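Tips for the robot bench: house rules for small gripper arms

Anderson Fontes, Sollside workshop notes, revised 11/25/24

These tips are for members who use the small arm at Sollside, and for people who have a similar one on the kitchen table at home. I wrote the first list in July and it was too long, so I made it shorter. The official safety standards for industrial robots are written for factories, and I do not repeat them. Please read the manual of your own arm first. If my list and the manual disagree, the manual is right.

Before you switch on

Clear the table of everything that is not part of the task. Cups with coffee, phones and loose screws go on the shelf.

Mark the reach of the arm with tape. I stretch the arm fully by hand with the power off, and add 4 inches. When the arm is moving, hands stay outside the tape.

The stop button must be where your free hand is — not behind the arm, and not under the papers. Press it once before every session to see that it works.

Tie back long hair, take off scarves, and roll up wide sleeves.

Two people at the bench is good practice, but only one gives the commands. Say "moving" in a loud voice before you start a motion. It feels silly for the first evening, then it becomes a habit.

Speed and force

New programs run at the slowest setting, for the whole cycle, two times. After this you can go up in small steps. I have seen people jump directly to 100 percent because the first cycle looked fine, and the Hsu bench still has a dent from it.

Set the grip force for the weakest object on the table. If a thing slips, first clean the finger pads with a damp cloth and let them dry. Often more force is not needed.

Never reach in to correct an object while the program is only paused. A paused arm can continue. Press stop, wait until the light changes, then move the object.

Try it in simulation first

At Skurkilano, where I learned this work, no new task came to the real table before it was run in the simulator. I keep this rule at home also. Start with few objects, and give them clear colors, so you see at once which one the program is using. Put different shapes together: something flat, something long, something hollow. Look from above and check the space around both fingers before you let them close.
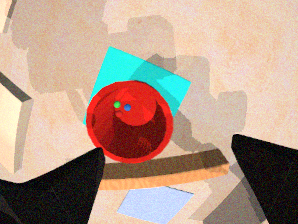
Simulated table with the red container above the gripper fingers and the wooden bar just below it.

Small things inside a container need their own test. Decide if the task is to move the container or to take out what is in it, and write this down in the task sheet. With the Rernton sheets we had a line for it and it saved much discussion.

Shadows are worth a test too. Change the direction of the light and run the same task again.

When you finish

Park the arm low, open the gripper, power off, and pull the plug. Wipe the table. Write the date and any strange noise in the notebook — also when you think the noise is nothing. After 2,000 cycles, check the screws of the fingers and the condition of the cable.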